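Section 4: Planning and Budgeting for a Bench-Top Handling Cell

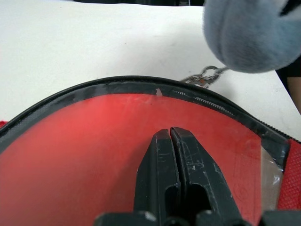
4.1 Scope of this section

This section is addressed to the person responsible for specifying and purchasing a Tronbridge handling cell. It covers the decisions to be made before an order is placed: the work to be done, the room, the parts to be ordered with the arm, the spares to be held and the money to be set aside for running costs. Mechanical installation is dealt with in Section 5 and first power-up in Section 6.

The procedures assume a single arm with a two-finger gripper and a wrist camera, mounted at a bench or table. Customers planning two or more arms on a shared bench should read this section together with Annex C, as the clearances given below do not apply to them.

Sites which have already received a quotation should check it against 4.5 before signing. Quotations prepared before the present issue of this manual did not list finger sets separately.

4.2 Defining the work

The commonest planning error is to choose the arm first and the task afterwards. The written task list should be agreed within the purchasing organisation before any discussion of models or prices.

1. List every object the cell will be expected to handle during its first year. Include packaging, bags, pouches and containers as well as their contents.

2. Against each object, record its weight when full, its largest dimension and whether it keeps its shape when lifted.

3. Mark separately any object which is soft, coated, shiny or transparent. Such objects affect the choice of fingers and the position of the lighting.

4. Mark any task in which the gripper must enter an opening, such as a zipped bag or a deep tray. Record the width of the opening at its narrowest point and the depth to which the fingertips must reach.

5. Mark any small item with loose or linked parts, for example chains, clasps and cords. State whether it is to be picked up, moved aside or avoided.

6. State who will be at the bench while the arm is working, and what they will be doing there.

7. Send the completed list to the Tronbridge applications desk. A written reply will state which items are within the rated capability of the cell and which require a trial.

NOTE: Tasks inside bags and other flexible containers are always quoted subject to trial. The sides of an open bag move when touched, and the wrist camera may have little in view beyond the lining. A fixed overhead camera should be priced as an option wherever step 4 applies.

NOTE: Weight alone is a poor guide to difficulty. A light object which folds or slides may need more development time than a heavy rigid one, and the labour line of the budget should reflect this.

4.3 Assessing the room

1. Measure the bench and the clear floor on all sides of it. The arm requires 450 mm of free space behind its base for cable routing and service access.

2. Confirm that the bench does not rock and is fixed to the floor or wall. Benches on castors are not acceptable, even where the castors lock.

3. Check the work surface. A matt, plain, light-coloured top is preferred. Glossy tops produce reflections which disturb the wrist camera, and patterned tops make small parts harder to detect.

4. Note the position of windows and of any lamp which shines directly on the bench. Where daylight cannot be controlled, include blinds in the budget.

5. Identify a mains outlet which is not shared with heating equipment, and a network point within reach of the controller.

6. Mark on the drawing where the operator will stand or sit, and which side of the bench they will reach in from.

CAUTION: If any person is to place, steady or remove objects within reach of the arm, the cell must be ordered with the collaborative safety option. The option cannot be fitted on site after delivery. A risk assessment covering hands and forearms must be completed by the customer before the arm is used in this way.

CAUTION: Sleeves, lanyards and jewellery can be caught between closing fingers. The operator's clothing rules should be settled at the planning stage and included in the training budget.

4.4 Choosing the gripper and fingers

The gripper body is normally retained for the life of the cell. The fingers are treated as consumable parts.

1. Select the gripper body from the table in Annex A, using the heaviest object on the task list and not the average.

2. Select a finger pattern. Narrow fingers are advised for openings and cluttered surfaces, broad fingers for boxes and folded cloth. Where both kinds of work appear on the list, order both patterns.

3. Decide on the surface. Bare plastic fingers are supplied as standard. Padded fingertips improve the hold on smooth articles but must be replaced more often and take up room when the gripper is closed.

4. Order at least 2 complete finger sets for each pattern selected, one to be fitted and one to be held on the shelf.

5. Enter the fingers in the budget under running costs. They should not be capitalised with the arm.

Fingers in regular use become scuffed and scratched, most noticeably at the tips. Light marking of this kind is cosmetic and is no ground for replacement. A finger should be withdrawn when it is cracked, when it flexes visibly under load, or when the tip is chipped deeply enough to catch on fabric. The last point matters particularly for bags and linings, where a rough edge may pull a thread or mark a coated surface.

NOTE: Fingers made by third parties, including those made in house, may be used if they conform to the drawing in Annex A. The weight of the finger must be entered in the controller before first use. Damage caused by fingers outside the drawing is not covered by the warranty.

4.5 Preparing the budget

The budget should be drawn up under the following headings. Combining them is discouraged, as it makes later comparison between sites very difficult.

Equipment: arm, controller, gripper body, wrist camera, safety option, overhead camera where required.

Room: bench, fixing, blinds, electrical and network work.

Consumables: finger sets, fingertip pads, cable sleeves, cleaning materials.

Test objects: duplicates of every article on the task list, for use during set-up and for later checks.

Labour: set-up, task development, operator training, cover for absence.

Service: annual inspection, calibration, return carriage.

1. Obtain a written price for each line under Equipment. Verbal prices are not honoured.

2. Allow 40 hours of labour for set-up and basic training. Task development is additional and is estimated by the applications desk from the list sent under 4.2.

3. Price the test objects at full retail cost and buy them in duplicate. Articles handled many times over will show wear, and zips and seams tend to suffer first.

4. Add a contingency. Our experience suggests roughly 6 per cent of the equipment total where all objects are rigid. Sites handling soft goods should ask for a figure specific to their task list.

5. Have the completed budget checked by someone who will operate the cell as well as by the finance office.

Two purchasing routes are available. Outright purchase includes the standard warranty, with service charged by the visit. The Promico lease plan includes inspection and calibration in a fixed monthly sum but excludes fingers, pads and test objects – these remain the customer's responsibility under either route. Customers who expect the task list to change substantially within the first year are advised to compare the routes carefully, as the gripper body may be exchanged only once during a lease.

CAUTION: Do not omit the return carriage line. The transit case must be kept for the life of the cell, and storage space for it should be shown on the room drawing.

4.6 Requesting a trial

Where the applications desk has marked an item for trial, proceed as follows.

1. Pack the articles exactly as they will be presented in use. A bag which will be presented open should be sent with a note of how far it is opened and what is left inside or beside it.

2. Enclose the task list, with the trial items marked.

3. Send the parcel to the Zolora trial room at the address given on the quotation. Parcels without a quotation number are returned unopened.

4. Nominate one person to attend, in the room or by video link. Decisions on acceptable handling marks are made during the trial and cannot be made by Tronbridge staff alone.

5. On receipt of the trial report, amend the task list and the budget before placing the order.

The trial report states the fingers used, the camera positions, the lighting and the result for each article. It does not guarantee the same result on the customer's premises, where the bench, light and operator will differ.

NOTE: The trial room is closed for the second half of December. Orders which depend on a trial should be timed accordingly, particularly where funds must be committed before the end of the calendar year.

4.7 Placing the order

1. Confirm that the task list, room drawing, budget and risk assessment carry the same revision letter.

2. Obtain the signature of the budget holder and of the person responsible for safety at the site. One person may not sign in both capacities.

3. Send the documents together. An incomplete set is held without a delivery date until the missing items arrive.

4. On receiving the order acknowledgement, check the finger pattern and quantity against 4.4. Changes can be made free of charge until the acknowledgement is countersigned.

5. Book the electrical and network work so that it is finished before delivery. The installation visit is chargeable if it has to be repeated.

Questions on task lists and trials should be addressed to Kwabena Quaye, applications desk. Questions on quotations, leasing and service charges should be addressed to Radu Rusu, customer accounts. Customers supplied through Dumitrescu should write to their distributor in the first instance, quoting the order number.

Section 4 issued September 26, 2024. Replaces all earlier issues of this section.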